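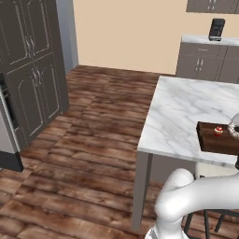
A kitchen with a marble-topped island and a tall pantry cabinet in dark gray.

The case for the smaller kitchen in rental housing

By Despina Politis

The housing office in Plandirstead will decide this May whether to keep its minimum kitchen standard for new rental buildings. The standard has been in force for 11 years. It sets the length of counter, the volume of closed storage and the clear floor area that every apartment must have, whether it is meant for one tenant or for six. It is the view of this author that the standard should be relaxed for the smallest units, and that the space released should be given to the rooms in which tenants spend their evenings.

The present rule was written with good intentions. Before it was adopted, landlords in the older districts were offering a hot plate and a shelf and calling the result a kitchen. Tenants had reason to complain, and the office was right to act. A rule that was suited to that abuse has since been applied to every building on the drawing board, including those whose owners never had any wish to cut corners.

The effect can be seen in the plans for the Okton building on the east side of town. Its one-person apartments have a full run of cabinets along the longest wall. To make room for them, the architects moved the bed into an alcove without a window. A tenant there will be able to store food for a family and will sleep without daylight. Few people, asked to choose, would arrange their home in that way.

It will be said that storage is never wasted. There is some truth in this, and households with children make heavy use of every shelf they are given. The same cannot be assumed of a person who buys food twice a week and eats lunch at work. Cabinets also cost money. The developer of the Kivi apartments in neighboring Stuststead put the difference between a full kitchen and a compact one at 3000 per unit, a sum that is recovered through the rent over time. Tenants are paying for doors they seldom open.

A second objection deserves more attention. If the minimum is lowered, some owners will build down to it and no further. This is a fair concern — the history of the older districts supports it. The answer is to write the new minimum with care. A sink, an oven, a refrigerator of proper height and an unbroken stretch of counter beside the stove should remain compulsory in every unit. Ventilation should not be touched at all. What may safely be reduced is the closed storage, and only in apartments intended for one person.

Stuststead made a change of this kind 3 years ago. Its council required that any floor area taken from the kitchen be returned to the main room of the same apartment, so that the owner gained no extra units by it. That condition should be copied word for word. Without it, the reform would serve builders and leave tenants with less.

The office will hear public comments on a Saturday morning, an hour at which working tenants are able to attend. They should do so. Architects and owners have been well represented in this discussion from the start, and the people who cook in these rooms have hardly been heard.

Contact the editors | Copyright Plandirstead Housing Review. All rights reserved. | Back to top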